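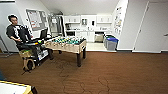 Progress report to the Pletau Fund
Project: Writing support for first-year students
Period covered: January to the end of the spring term

With your grant we planned a small writing centre and a printed handbook for students who write their first long essay. This report explains what is finished and what is late.

Handbook

The text of the handbook is complete. It has 38 pages and covers choosing a question, taking notes, quoting correctly and making a list of sources. We moved the chapter on quoting nearer to the beginning, as the tutors had asked. The printer, Brennan, has delivered 300 copies of the first run. The remaining 900 will be ordered when the corrections are in — we found two wrong page references and one missing heading.

Tutoring hours

Students can book a meeting of half an hour and bring a draft of any length. Many come with only a title, and for them the tutors have prepared a sheet of starting questions. The Sunday afternoon hours were added in the second month and are now booked more quickly than the weekday ones.

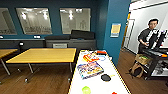 Delays

The online booking form from Noratix was late, and until it arrived we kept the list on paper. The Womex licence for checking references is still not signed. We ask your permission to carry this part of the budget to the next term.

Next steps

We will correct the handbook, train two more tutors and write a short guide for teachers on how to comment on drafts. The guide should be sent to you together with the final accounts.

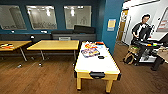
Report prepared by the project coordinator, Writing Centre

A note on the spending: printing has cost less than we expected, while tutor pay has cost a little more. We would like to move the difference from one line to the other, and the revised table will follow by post.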